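The second shift at Grurier's sample preparation lab in Inthorpe used to need four hands on the bench from the first delivery until the last rack went out. Since February, part of that work has belonged to a two-arm cell the staff call Kadlec, after the software that schedules it.

The change is narrower than the word automation suggests. The arms handle small parts: picking, passing from one gripper to the other, placing in a bin. Weighing, dilution and anything involving an unsealed solvent stay with the technicians. A handover between grippers was the hardest step to set up, as both arms have to agree on the position of the part before either one lets go.

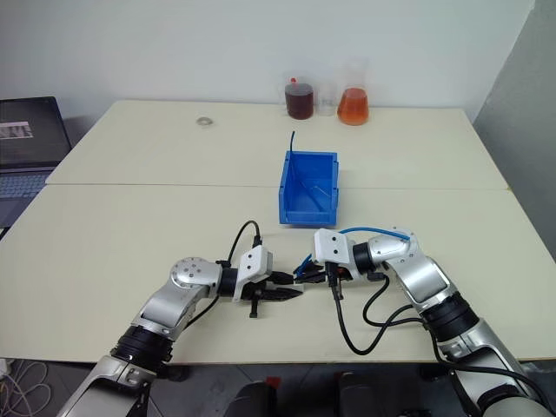

Two grippers meet over the bench in front of the blue bin, with a beaker and a flask of colored liquid at the back.

Lertchai Thongsuk has worked the bench for nine years and now supervises the cell. His day begins with a 45-minute check of grip force, joint limits and cable slack. Cables are the usual cause of a stop. A loop that hangs too low can catch during a wrist rotation, and the controller reads the extra load as a collision.

"I used to go home with sore thumbs," he says. "Now I go home with a fault list."

The record for one month shows 904 completed transfers on the evening shift. Thongsuk reads the figure with caution. It counts parts moved and leaves out the time a technician spends clearing a dropped piece and restarting the sequence.

Staffing has stayed level, but the job descriptions have not. Three technicians took a short course at the company's Gotby site and can now teach new positions to the arms. They are paid one grade higher. Those who did not take the course still load the bins, and some of them say the pace is now set by the machine. Grurier has agreed to let any operator pause the cell without logging a reason.

A second cell is planned for the morning shift. Thongsuk has asked for a wider table.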